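4.2 Stack state estimation and release checks

The planner described in Section 4.1 needs to know two things before it sends either arm toward a stack of dishes: which piece is on top, and how far that piece sits from the center of the one under it. Plamutora keeps both in a small record we call the stack state. The record is a list of layers ordered from the table up. Each layer has a shape class, a rim height, an estimated center and a variance on that center.

Rim height comes from a camera placed close to table level. From this angle a plate or tray is nearly a line, so its upper lip can be found with a one-dimensional edge search along each image column. The price is that the foot of an upper piece is often hidden by the raised rim of the piece below it. We do not try to recover the foot. The estimator fits the visible side profile, extends it downward using the shape class, and raises the variance on the center to account for the missing part.

The layers are fitted from the bottom up. Once the lowest rim is fixed, the next piece is searched for only above it, and so on until no closed rim is found. An arm that passes in front of or behind the stack is masked out using its joint positions. The mask is grown by 12 pixels on each side, which covers the cable slack that the arm model does not include. 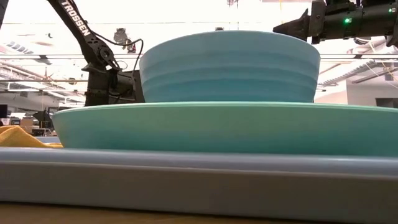

Figure 6. Three-layer stack of tray, plate and bowl, with one gripper near the rim of the bowl.

Géza Sárközi asked, on reading an early draft, why the layers are not all fitted at once, given that a bad tray height pushes every later estimate off by the same amount. We tried a joint fit. It gave slightly better heights on clean views and failed more often when an arm covered one end of the plate, where the solver would trade plate height against bowl height. The bottom-up order fails in a way that is easier to detect: the top rim ends up outside its allowed band and the record is rejected.

A rejected record does not stop the run. The planner holds both arms where they are, requests a new image and fits again. After 2 rejections in a row it backs the nearer arm away along its last path and starts over from the tray.

Before the fingers open or close, the planner runs a release check. It compares the fingertip position from forward kinematics with the rim height in the top layer. Motion toward the rim is allowed only if the gap has the right sign and the variance on the center is under a fixed limit. The check runs on the control computer in the same process as the gripper driver. In an earlier version it ran in the Stendum message layer, and the delay between check and command was long enough for the arm to have moved.

We tested the estimator on 220 stacks, 80 of them with three layers and the rest with two. Thresholds were set on a separate group of stacks and were not changed afterward. Results by layer count are given in Table 3. Most of the remaining errors are in the center estimate along the viewing direction, which a single low camera measures poorly.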